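Search tickets, articles, products
Ticket 1726 · Wemberg Help Desk · Status: Open
Subject: Breaker trips with Kuroda power strip

Customer says the strip is faulty. Maybe. People always say it's the strip.

Sunday, 9:40 — Asked what was plugged in. Reply: "just chargers." Asked again. The list now includes a Lurkia space heater.

10:15 — Customer ran the strip with one phone charger for an hour. No trip. Added the heater, tripped in 2 minutes. Customer still blames the strip.

11:05 — Asked them to unplug every adapter, cube and cord in the room and spread them on the floor. They wanted to skip this. I don't trust a test with cube adapters stacked on a strip.

11:50 — Heater alone, straight into the wall: tripped again. So much for the strip. Replacement request 928 on hold until someone checks that circuit.

3 comments · 0 shares
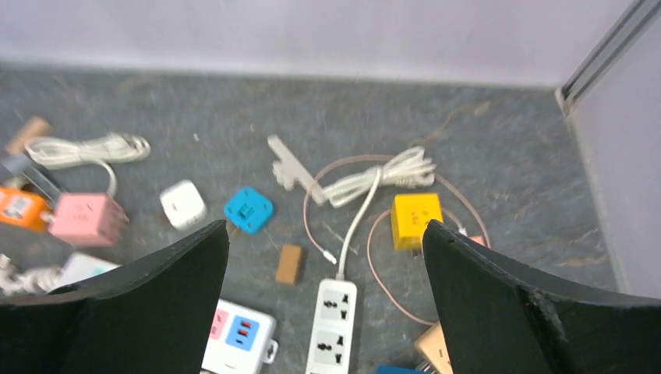

Can I run a space heater from a power strip if nothing else is plugged into it?

Plug the heater straight into a wall outlet, even if the strip is otherwise empty.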